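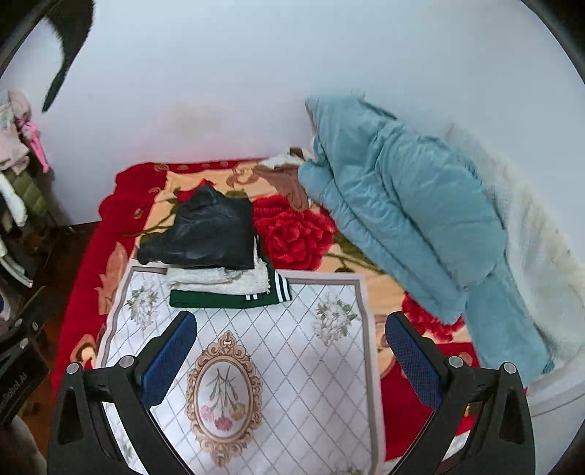 One of the beds at Haron House, against the bedroom wall.

Haron House: Family Lodging Project
Progress report to the Ravow Fund
29 May 2019

Period covered

This is the second report under the current grant. It covers the time from our last report through the end of March, with a few notes on what has happened since. Spending figures are in the attached sheet and are not repeated here except where a line has moved.

What the project does

Haron House gives low-cost short stays to people who have a relative in Plekness General. Most guests live more than an hour's drive away. Before the house opened, they slept in the waiting area, drove home late at night, or paid motel rates. Guests are referred by the ward desk or call us directly. The usual stay is short, but we do not set a limit while the patient is still admitted.

Use of the house

We provided 1,039 guest nights in the period, to 114 households. The target in the grant agreement was lower for nights and higher for households, so the average stay is longer than we planned for. Two things explain most of it. The hospital moved its rehab beds into the main building, and rehab patients stay for weeks. We also had several families from the newborn unit, who tend to stay until discharge.

Longer stays mean fewer rooms turning over and more calls we have to refuse. We started a waiting list in March. When a room opens up we call down the list in order, except that parents of a newborn go first. The ward desk agreed to this and has a copy of the rule.

Rooms and building

All the upstairs bedrooms are now in use. The back bedroom was held up by a leak around the window frame, which was fixed under the builder's warranty at no cost to the grant. The door to that room still sticks in damp weather and will be planed down this summer.

The water heater was replaced. This was not in the budget. The old unit gave lukewarm water after the second shower of the morning, and guests mentioned it more than anything else. We moved money from the signage line to pay for it, as you approved by email. The sign at the front gate will wait. Guests do have trouble finding the house after dark, so for now the confirmation message includes directions from the hospital parking lot.

Laundry is still done in-house. We priced an outside service and it came out higher, mostly on pickup fees. If guest nights go up again we will ask for a new quote.

Meals

The Thái kitchen on the corner began sending evening meals two nights a week. The meals are paid for at cost out of our food line. Guests who get back from the hospital after visiting hours can heat them up. Breakfast supplies are stocked by us as before. We stopped buying fresh milk in large jugs, as too much was thrown out, and switched to smaller cartons.

Guest feedback

We leave a one-page form in each room. Comments on quiet, cleanliness and the walk to the hospital were good. Complaints were mainly about hot water (before the replacement), the weak wireless signal upstairs, and the lack of a place to take phone calls in private. A second wireless router is on order. For phone calls, we plan to clear the small room off the hallway, now used for storage, and put in a chair and a lamp.

Staffing

The house manager position went from part time to full time, as planned. The overnight on-call phone is still shared among 3 people. It rings less than we feared, mostly for lost keys. We are looking at a keypad lock for the front door to cut those calls.

Problems and changes

The nightly contribution stays at its current level, and it is waived for anyone who asks. Waivers were higher than budgeted. We set aside $200 a month from general donations to cover the gap and this has been enough so far, though it leaves little room if longer stays continue.

The shuttle idea in our original proposal has been dropped. Guests told us they would rather walk, and the hospital already runs a van for those who can't. We ask that the unused shuttle money be moved to the laundry and utilities lines. A revised budget is attached for your approval.

Next period

We plan to finish the phone room, install the keypad lock, fix the back bedroom door, and get quotes for the front gate sign. We also need to meet with the hospital about rehab families, who may be better served by a monthly rental nearby. We will report on that meeting in the next update.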